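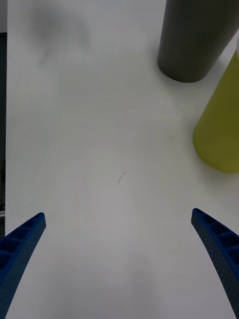

Two-arm teleop, bottle and cups
July 12, 2025

Setup: white table, two paper cups (one gray, one yellow-green), a bottle with a red cap and whatever else was in reach. Ragnheiður on the leader arms, me on the pedal and the notebook. Task as written on the Stusora sheet: pick up the bottle with the right arm, bring it to the named cup, put it down beside the cup, back off, open both grippers. The sheet allots 20 seconds for this. A person does it in two, while talking.

Got 39 episodes down before lunch, 7 of them bad. I'd like to blame the hardware for all of the bad ones, but I pressed the pedal too early on most of those and recorded Ragnheiður adjusting her chair.

Things to remember

The right leader still has that sticky spot in the elbow. You push, nothing, you push a bit more, and then you get all of it at once. Ragnheiður has learned to come at it from above so the joint never passes through there. Fine for her, but it means every one of her grasps has the same little swoop in it, and the policy is going to learn the swoop as if it were holy. I'll do the next batch myself, badly, for variety.

The blue fingers are holding up. They bend around the bottle the way they're supposed to and you can grab well off center and get away with it. What they don't do is tell the operator anything. There is no feel on the leader side at all, so everybody squeezes far too hard, me worst. Ragnheiður's trick is to watch the plastic and stop closing when it starts to give. Tried it. Squeezed too hard anyway.

Depth is the other problem. From the operator's chair a bottle beside a cup and a bottle behind a cup look much the same until the cup goes for a walk.
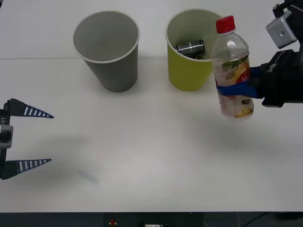
Approaching low is what knocks the cups. If the bottle comes in high and goes straight down at the end, the paper cups stay put. If it slides in sideways at table height you are bowling. I've written HIGH THEN DOWN on a piece of tape and stuck it to the monitor, where it covers the episode counter. Will move it.

The left arm has no job in this task and still finds ways to be in it. We said park it open, facing the middle, and leave it. But the operator's left hand gets bored and drifts, and then there's a slow wander in the left joint angles that means nothing. Hafstein's notes from March say to clamp the left leader. I ignored that in March. Clamping it tomorrow.

Two resets to argue over. I want the cups shuffled by hand after every episode. Ragnheiður wants them on marks so we can compare runs. We compromised by doing it her way in the first half and forgetting to switch.

Replayed 19 of the good ones in Plesard at double speed. They look decent. Long pauses before the grasp in nearly all of them, which is the operator thinking. Trim or keep? If we keep them the robot will also stop and think, with nothing to think about. I say trim anything over a second and note it in the log.

To do
- elbow joint on right leader, open it up and look
- clamp left leader
- wipe table
- pedal: add a beep on start, so I stop filming chairs
- rename today's folder, it's still called skitia_test_final_2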